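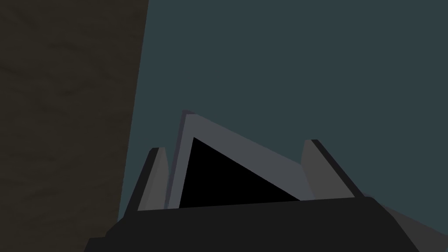

Galtbridge College of Agriculture
1/11 The Office of Student Programs has completed its placement list for this year's village residency. A total of 347 final-year students will take part. Placement letters are available at the Registrar's counter and through the student portal.

Galtbridge College of Agriculture
2/11 The residency is a required part of the agriculture degree and carries full credit for the term. Students live in or near their assigned village, work with a host farm family, and report each week to a faculty supervisor. Attendance is recorded by the host and by the supervisor separately.

Galtbridge College of Agriculture
3/11 Three village clusters have been approved: Ukar, Sitompul and Wadava. Ukar will receive the largest group, 123 students, who will be divided among the upper and lower settlements. The lower settlements are reached by the river road. Students placed there should read the transport notice before making their own travel plans.

Galtbridge College of Agriculture
4/11 Sitompul is a new cluster. It was added at the request of the growers' cooperative there, which has asked for help with soil sampling and with record keeping for its seed store. Students who have passed the second soil science course were given first consideration. The list for Sitompul is now closed.

Galtbridge College of Agriculture
5/11 Placements in Wadava will center on dairy and fodder crops. Students must show proof of current tetanus vaccination before they report. The campus clinic will accept walk-in visits for this purpose from 8:30 a.m. until noon. Bring your student card and, if you have one, your earlier vaccination record.

Galtbridge College of Agriculture
6/11 Requests to change clusters may be made in writing through the head of department. Requests will be considered on medical or family grounds only. A wish to be placed with friends is not sufficient. Students who have already exchanged places privately must return to their assigned cluster or file the proper form.

Galtbridge College of Agriculture
7/11 Each student will receive a monthly living allowance of 3,000, paid into the bank account on file with the Accounts Section. Please check your account details in the portal. Payments returned by the bank will be sent again with the following month's allowance. The allowance does not cover travel home during the term.

Galtbridge College of Agriculture
8/11 The field diary remains the main record of the residency. Entries are to be made by hand, in ink, on the day of the work. Supervisors will sign the diary at each visit. The diary counts for a larger share of the final mark than in past years, and the village survey for a smaller one. The revised mark sheet is posted outside the Examination Section.

Galtbridge College of Agriculture
9/11 Every group will carry out a household survey in its village. Last year's groups completed 697 household forms, and the college thanks the families who gave their time. This year's form is shorter. Questions on income have been removed, and a section on water storage has been added. Students must ask permission before beginning an interview and must leave if it is refused.

Galtbridge College of Agriculture
10/11 Orientation will be held in the main auditorium in June, beginning at 9:00 a.m. Attendance is required. The morning will cover conduct in the village, safe handling of farm chemicals, and the diary. Students will meet their supervisors by cluster after lunch. Parents who wish to attend the morning session may do so and should use the east entrance.

Galtbridge College of Agriculture
11/11 Hostel rooms must be cleared before students leave for their clusters. Trunks may be left in the hostel store if they are locked and labeled with name, roll number and cluster. The college does not accept responsibility for cash, jewelry or electronic items left in storage. Library books must be returned and dues settled before a travel pass is issued.

Galtbridge College of Agriculture
Added to the thread above: several students have asked about two-wheelers. Students may use their own vehicles in Ukar and Wadava with a valid license and a helmet. Vehicles are not permitted in Sitompul until repairs to the approach road are finished. Shared transport will run from the college gate at 6:45 a.m. on the reporting day.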